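Baskets on a bare worktop: Filipa Mendes on sorting small goods

06/04/2019

Filipa Mendes has run the packing room at Sundulis for five years. Her section handles loose household items, which are sorted into baskets before they go to the shelves.

She begins with the surface. "White and matt. A gloss top throws the light back and you lose small pieces in the glare." Marks still appear. The top is wiped at the end of each shift with a damp cloth, and streaks are left alone if they do not lift on the second pass.

For the container she prefers woven wicker to moulded trays. "The weave grips the cloth liner. In a smooth tray the liner slides and the contents go with it." The drawback is dust, and each basket is brushed out after 18 uses. The room has 146 of them on its list.

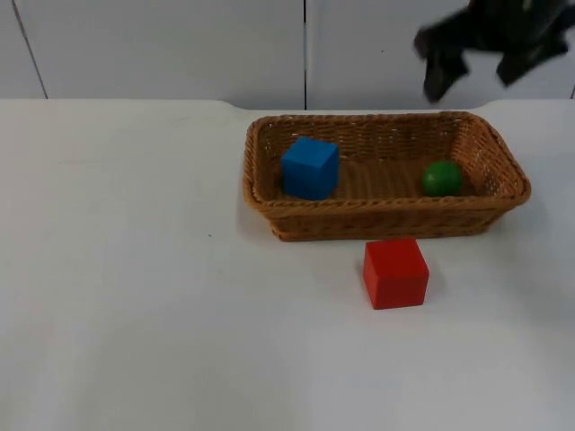

Position and reach

Mendes keeps the basket towards the rear of the top when she sorts, with the front left clear for laying out. Her colleague Natanael Fagundes works the other way round and loads from the front. "He has longer arms and worse habits," she says.

Both agree on weight. A filled basket should not exceed roughly 13 kilos, handles included. Anything heavier is split in two and labelled as a pair.

Liners are changed in November, when the new stock arrives.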